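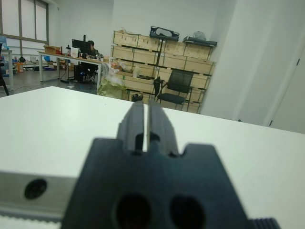

Marin Tomić would rather have had the spare belt in the box than the printed manual. Oddur Ingvarsson, who wrote the manual at Brirnholm, accepts the point. "The belt is the wear part," he says. "From February it ships with the kit."

The kit is the Stitow, a two-finger gripper with a belt-driven arm, sold for bench work. Assembly takes 17 steps, and Ingvarsson says most support calls concern step 3, belt tension. "People overtighten it. Then the motor runs warm and they blame the firmware."

Tomić ran his unit for 422 cycles before the first position error. Ingvarsson asks for the log before commenting on that figure. "Tension drift or a loose set screw. The log will separate the two."

Finger pads remain a separate order. A second version is in testing, with calibration cut to 2 minutes. It will use the same mounting holes.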